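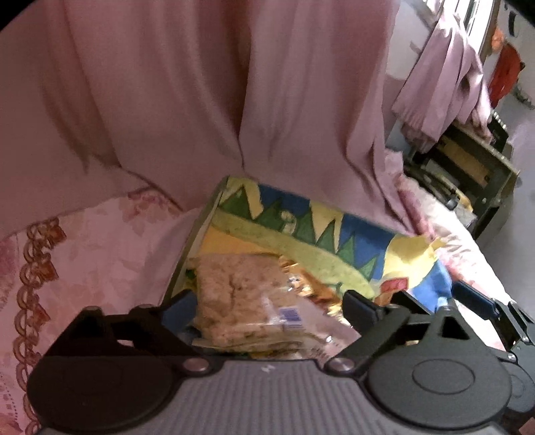 Photo: Horov field inspection, unit 32. Used with permission of Kavota.

Hand-Held Gripper, Kavota Type
Safety and Condition Checklist with Comments
Unit 32 – December inspection
Form by Hodosex Service, for units on the Horov contract

Scope

This form covers the hand-held gripper as it is used away from the bench: the gray body, both finger hubs, the fingers and linkages, the pads, the handle and trigger, and the camera mount. It does not cover the charging dock or the computer the recordings are copied to. Those have their own form.

Mark each item OK, Watch or Fail. A Watch item can go back into use and must be looked at again at the next inspection. A Fail item takes the unit out of use until the repair is signed off. Write a comment for every Watch and every Fail. Comments on OK items are welcome if they help the next inspector.

Before you start

Trigger released and nothing between the fingers
Result: OK

Recording stopped and power switched off
Result: OK
Comment: The status light stayed on for a few seconds after the switch was moved. Wait for it to go out before putting a driver near the hubs.

Previous form on hand
Result: OK
Comment: Last form had two Watch items, left pad edge and handle tape. Both are followed up below.

Work surface clear enough to find a dropped screw
Result: OK
Comment: Do the screw checks over a tray. The linkage screws are small and there are no spares in the field kit at the moment.

Body

Body free of cracks, with extra attention to the area next to each hub
Result: OK

Ridges clean
Result: Watch
Comment: Dust and lint packed into the ridges near the lower edge. Brushed out with a dry nylon brush. No liquid cleaner on the body, because it runs down the grooves and ends up in the hub seat. The lint comes back quickly when the unit is used on fabric, so brush after every session and don't leave it for the inspection.

White mark on the body readable at arm's length
Result: OK
Comment: Do not cover the mark with an asset sticker. One unit came in that way and the sticker had to be scraped off.

Body does not twist when the handle is held and the fingers are pushed sideways by hand
Result: OK

Hubs

Hubs turn smoothly through full travel
Result: OK
Comment: Opened and closed 5 times by trigger, then 5 times by hand with the trigger free. Same feel both ways.

Both hubs start to move together
Result: OK
Comment: Watch the raised rings while you squeeze very slowly. If one side leads, the linkage is loose on the other side. Do not try to correct it by bending a finger.

No grit or grinding sound
Result: OK

No thread, hair or film caught behind a hub
Result: Watch
Comment: A short pink thread was wound behind the left hub. Pulled it out with tweezers. It had not reached the bearing. On jobs near bedding, curtains or lace, check behind the hubs at every break. A loop of trim can get in when the gripper is set down on top of it, and then it tightens when the trigger is pulled.

Screws and linkages

Two silver-colored body screws, one beside each hub
Result: OK
Comment: Both checked with the hand driver. Left screw took a very small turn, right screw none. Paint witness line redone on the left. Do not use a powered driver on these. The seat is plastic and strips without much warning.

Linkage screws
Result: Watch
Comment: Screw on the right linkage is tight, but the head is starting to round. It can be turned out one more time, maybe two. Replacement ordered from Ammann. Change it when the part arrives and bin the old one. Please do not put it in the spares tin.

Side play at the fingertips
Result: OK
Comment: Hold the body still and move each tip from side to side. A little movement is normal. Compare left with right. If one is clearly looser, go back to the screws before blaming the finger.

Linkages straight
Result: OK
Comment: Sight along them from the tip. A drop onto a hard floor usually shows up here first.

Fingers and pads

Black fingers free of chips and sharp edges
Result: OK
Comment: Ran a cotton swab along both inner edges and no fibers caught. Use this test in place of a bare fingertip.

Blue pads seated all the way down
Result: OK
Comment: Press at the top and then at the bottom of each pad. A pad that is only held at one end will rock, and the package will turn in the grip as it comes up.

Pad surface clean
Result: OK
Comment: Wiped with a damp cloth and left to air dry. Oil and salt from food packages make the pads slick well before they look dirty. Wipe between items when working with snack bags or foil.

Pad wear
Result: Watch
Comment: Left pad edge is the same as on the last form, slightly rounded on the outer corner. It still holds. Swap pads as a pair when it goes, even if the right one looks good. A new pad against an old one pulls to one side.

Pads meet evenly when closed
Result: OK
Comment: Closed on a strip of plain paper and pulled gently. Same drag at both sides.

Handle, trigger and mount

Trigger returns fully without help
Result: OK

Handle tape
Result: Fail, repaired during inspection
Comment: Tape was lifting at the lower end and the adhesive had come through. Hands were sticking to it. Stripped, cleaned and wrapped again with new tape, then rechecked. Now OK. This was the second Watch item from the last form and should have been dealt with then.

Camera mount tight
Result: OK
Comment: Check that the gray body sits level along the bottom of the view and that both pads can be seen with the fingers open and closed. Dark corners at the edge of the view are normal for this lens and do not need adjusting.

Lens clean
Result: OK
Comment: Lens cloth only. Keep it in its own pouch – the one in the main pocket picks up grit from the tools.

Cable clear of the linkages through full travel
Result: OK
Comment: Added one more soft tie below the handle. Leave enough slack for the wrist to turn.

Grip check on a soft item

Do this last, with the unit switched on. Use a light package on a soft, stable surface, the way the unit is used on the job. For this inspection it was a brightly printed snack bag on a bed, with plastic-wrapped puffed rice cakes and a gold foil wrapper in the same grip.

Approach from above with the fingers open
Result: OK
Comment: Keep the body off the bedding. If the hubs are pressed down into a pillow or a fold of cloth, the fingers cannot swing freely and the grip check tells you nothing.

Bedding and curtain stay out of the jaws
Result: OK
Comment: Look on both sides before closing. Pink curtain behind the item, bunched bedding to the right and a lace-edged pillow to the left, so there was cloth on three sides. Move the item toward the middle of the bed if the space is too tight. Do not pull the cloth away with the gripper.

Both pads come to bear on the package
Result: OK
Comment: With a loose bag, one pad may touch first and push the bag over. Shift the whole gripper a little toward the late side and keep closing.

Light hold, no crushing
Result: OK
Comment: Rice cakes break before the bag shows anything on the outside. Stop squeezing when the package stops sliding. Listen for cracking. Foil makes its own noise, so judge by feel if there is foil in the grip.

Lift, hold for 5 seconds and set down
Result: OK
Comment: No slip at the pads. The bag sagged at one end, as expected with a mixed load, and this is not a fault of the gripper.

Fingers open fully after release
Result: OK

Packaging not torn or marked
Result: OK
Comment: If the film is nicked, go back to the finger edges and repeat the swab test.

Safety of the person holding the unit

Other hand kept away from the linkages while the trigger is moving
Result: OK
Comment: Most pinches happen when someone steadies a package with the free hand and closes on it at the same time. Steady it, take the hand away, then close.

Sleeves and lanyards clear
Result: OK
Comment: Badge goes in a pocket. Long sleeves get pushed up past the wrist.

Floor clear around the bed or table, no trailing cable
Result: OK

Breaks taken
Result: Watch
Comment: Log shows a long stretch without a break on Friday. The unit is heavier at the front than it looks, and the first sign of tired hands is a sloppy release. Put the unit down on its side between sets, on a firm surface, never hanging by the finger.

Open items for the next inspection

Lint in body ridges: check whether brushing after each session has been kept up.
Thread behind hub: look behind both sides, left first.
Right linkage screw: replace when the Ammann part arrives. If it has not arrived by the next inspection, ask Hodosex to lend one from bench stock.
Left pad: compare corner wear with this form. Order the pair if it has moved at all.
Handle tape: check the lower end.
Breaks: read the session log before the unit is handed back out.

Overall result

Unit 32 may stay in use. No Fail items open at the end of the inspection. Form goes in the case lid, under the foam, and a copy goes to Kavota with the parts order.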